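Sturnalcombe Parents and Makers Board > Toys and Games > Building sets
Print this thread | E-mail to a friend
723 views | 14 shares

Chunky plastic nuts and bolts: how do you sort yours?

kt_koo
We've ended up with a big mixed lot of the plastic bolt-and-plate construction pieces, the ones with holes in the plates and oversized bolts that kids can turn by hand. Two tubs from a garage sale and one from my sister. I'd like to get them sorted before June, when my nephews come to stay.

My first idea was to sort by colour. My partner says sort by what the piece does. Has anyone done this and stuck with it for more than a week?
Kyung-tae

lekholm_mum
Colour, every time. Kids under six can put things away by colour without help. Mine are 3 and 5 and they do the whole lot before tea.

plate_and_nut
Colour is useless for building. You want a nut that fits the bolt you're holding and you don't care if it's green. I keep bolts in one tray, nuts in another, plates flat in a drawer. Takes me 2 minutes to find anything.

lekholm_mum
Good for you, but you're not four.

daeun_j
I've got a foot in both camps. I tip everything out on a big mat first so I can see what's there, then decide. If you do it on a bare table the nuts roll off and you find them with your foot at night. A mat with a bit of grip is the best thing I've bought for this hobby. Mine is brown, which sounds dull, but the bright pieces show up well against it.

Some laid out on a mat:
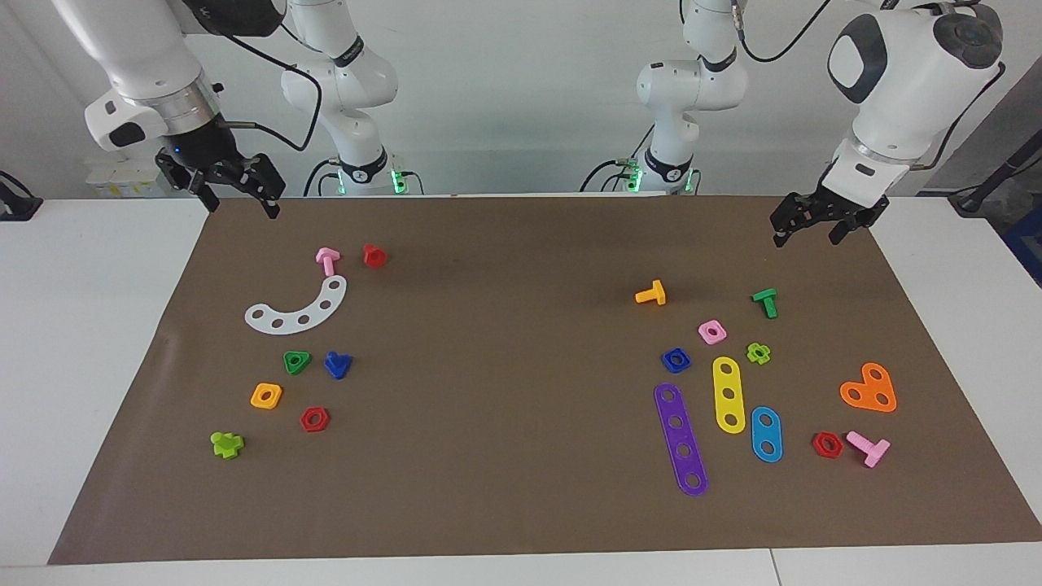
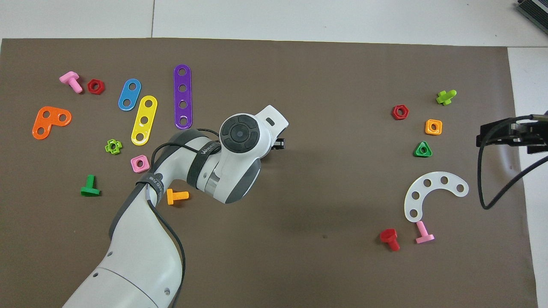 Once they're spread out I go by shape of hole and shape of head. Most of the squabbling at our place is over the odd pieces, the curved plates and the L-shaped ones, so those get their own small box and everyone knows where it is. Straight plates go by number of holes. For the bolts I go by the head. I don't bother with colour at all for the plates, but I do let the kids sort the nuts by colour because it keeps them busy while I do the rest.
Da-eun

kt_koo
Thanks Da-eun. How big is the mat? I was going to use an old bath towel.

daeun_j
Big enough to cover most of the table. A towel will work but small bits get caught in the loops, and you can't slide things around on it. An offcut of smooth flooring underlay would be better if you don't want to spend anything.

umico_fan
Does anyone know if the Umico bolts go into the Hellström plates? I have a set of each and would rather store them together.

plate_and_nut
Mine don't. The bolt goes through the hole but the nuts are a different thread. Store them apart or you'll strip them.

umico_fan
Huh. Mine seem to tighten up fine.

plate_and_nut
They tighten for a turn or so and then bind. Keep going and you'll see white marks on the thread. I've binned a few that way.

lekholm_mum
I've mixed them for years with no trouble. Maybe yours are an older batch.

plate_and_nut
Could be. I'd still test one pair before tipping the whole lot into one tub.

hexkey1731
Wash them before you sort them, if they're from a garage sale. Warm water, a squirt of dish soap and an old toothbrush for the bolt threads. Don't put them in the dishwasher. I did and the longer plates came out with a bend in them. Let the nuts dry hole side up on a rack overnight.

kt_koo
Too late on the order but I'll wash them anyway. The threads are pretty grubby.

Update for anyone following. I washed the lot last night and sorted them this morning. Went with bolts, nuts and plates in separate tubs, and a fourth one for curved and corner pieces. I used underlay from the hardware store and it was fine once I taped down the corners. My partner is pleased as it was her idea in the first place. Quite a few bolts have no nut to match, so if anyone local has spare square or hex nuts, send me a message.

lekholm_mum
I've got a bag of hex ones you can have. All colours, because that's how they were sorted.

daeun_j
I have some squares. Will message you tonight.

18 replies | Print this thread | E-mail to a friend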